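20 September 2021. Sourdough starter, jar 7 – rye feed again, smells like green apples.
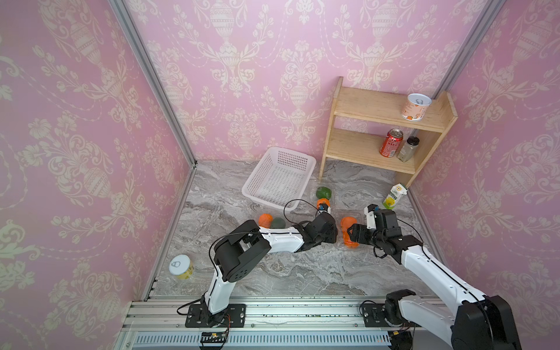

How long between feeds now? Twelve hours, less if the kitchen's warm.

Tidness flour is thirstier than the Werkura.

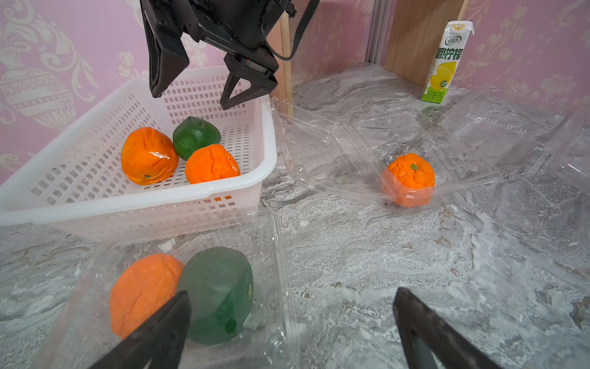
Hydration next. I want a dough slack enough to slump a bit, like the wrinkly orange fruit in the white basket looks. 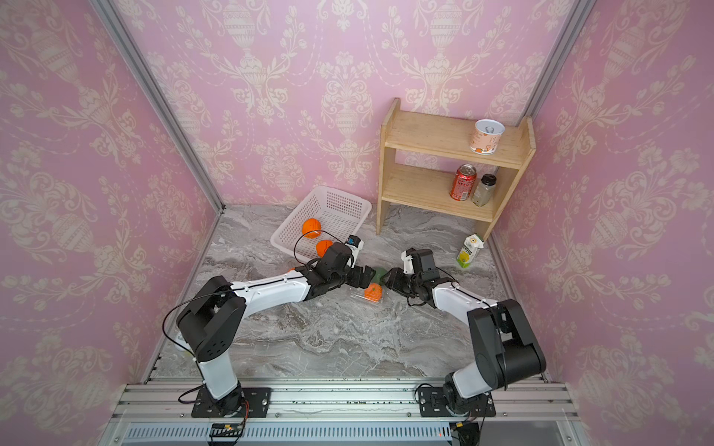

So more water, 23 g extra.

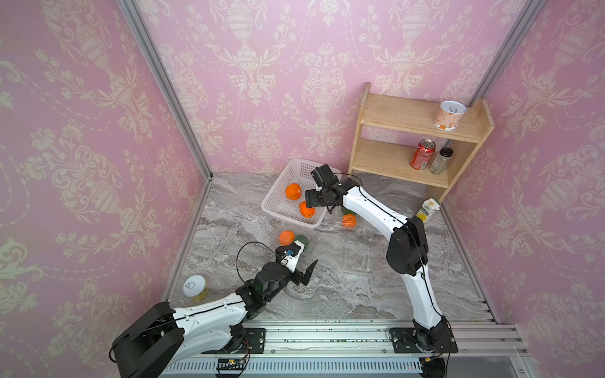 Ismail Radwan reckons I should leave the salt till later.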